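A Thursday among the robots at Praduvcombe

I said back in February that I would go and see what they get up to in the old seed merchant's at Praduvcombe, and on Thu 27 May I finally did, with a flask of tea and my good walking shoes, as the bus only takes you to the bottom of the hill.
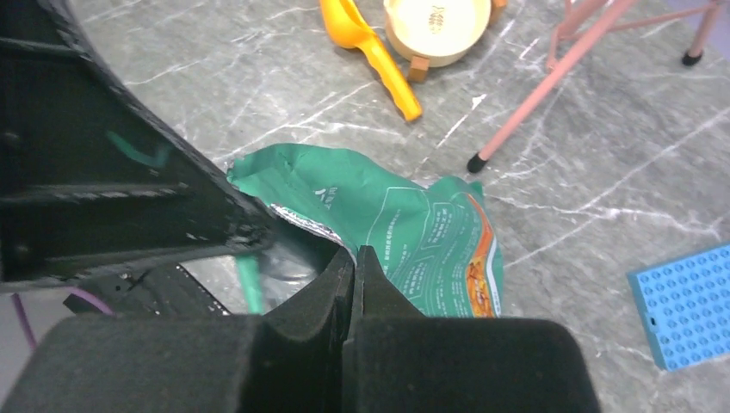

Getting there and getting in

The open day was put on by Sustillow, who have had the upstairs rooms for a couple of years now and are teaching robots to tidy up after people. I'd pictured a hall with ropes and a stage, but it was much more like going round to somebody's house (a somebody with a lot of cables, mind you). They let us in by groups, and I was lucky enough to be put in with a very jolly lot from the gardening club at Indano.

Our guide was Costel Leka, a tall, softly spoken man who must have answered the same questions all day and never once looked tired of them. He told us the robots practise on ordinary family clutter, and I did laugh, as it could have been my daughter's front room on a Sunday afternoon! A yellow scoop on the marble-patterned floor, a pink chair, one of those studded baseplates for building bricks, and a crumpled green snack bag with its silver lining showing, which was the thing the gripper had its two black fingertips up against.

Why a snack bag is hard

I would have thought a crisp packet, or anything like it, was the easiest thing in the world to pick up. Costel said a solid object keeps its shape when you take hold of it, so the machine has some idea what it has got, whereas a bag gives way and folds and slides about, and no two crumples are the same. They had done 2372 practice pick-ups of one sort or another since they began keeping a tally, and he reckoned around 700 of those were bags and wrappers. I wrote both numbers on the back of my bus ticket so I would get them right for you.

One of the gardening ladies asked whether it could be taught to do weeding. He said he would love to try, but that soil gets into everything – and then they were off on couch grass for a good five minutes and I had a biscuit.

A word with Aqeel

Downstairs I got talking to Aqeel Lashari, who looks after the software they call Mirani. He was very patient with me. I asked if he ever got fond of the machines and he said no, but he does say good morning to them. His advice, if you go, is to stand at the side, where you get a much better look at the fingers than you do from the front.

I stayed far longer than I meant to and only just caught the number 56 home. They are hoping to open up again in the autumn, free of charge, and I've already promised to take my grandson.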